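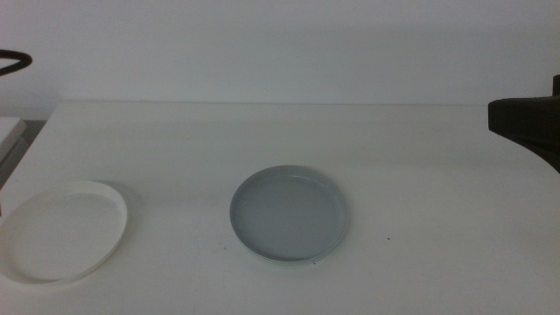

Department of Hospitality and Food Service – Brutine College

Chapter 4
Plates, Bowls and the Space Between Them

Most students arrive at this chapter expecting food. There isn't any. The food comes in Chapter 7, by which time you will have strong feelings about rims.

Set a gray dish and a white dish on a white table and you have already made several decisions, whether you meant to or not. The gray one stands out from the surface. The white one nearly melts into it, and only its raised rim and a thin shadow keep it from vanishing. Put rice on both and guests will tell you one portion looks bigger. They will say this with great confidence.

Garba Nwankwo, who ran the dining room at the Gresico Hotel for most of his working life, bought 240 white dishes in his first year there and spent his second wishing he had bought gray. His tables were white, his cloths were white, and on Tuesday nights the cream soup was white too. Waiters carried off full bowls thinking they were empty. One guest, he wrote, "ate around the potatoes out of what I can only call politeness."

We will use the word dish for anything shallow with a raised edge, and leave the border war between plates and saucers to people with more free time. Three terms matter from here on:

Floor: the flat inner part, where the food goes if all is well.
Rim: the raised edge, where the sauce goes if it isn't.
Gap: the bare table between one dish and the next.

Beginners ignore the gap. They see open table and reach for a candle, a salt cellar, a small vase – anything to fill it up. Leave it alone for now. A wide gap lets each dish be seen by itself, and it gives the guest somewhere to put an elbow.

Before you read Section 4.1, take two shallow dishes of different colors and set them on the palest table you can find. Move one toward you and a little to the left. Walk to the other side of the table and look again. Write down which dish you noticed first from each side, and bring your notes to class.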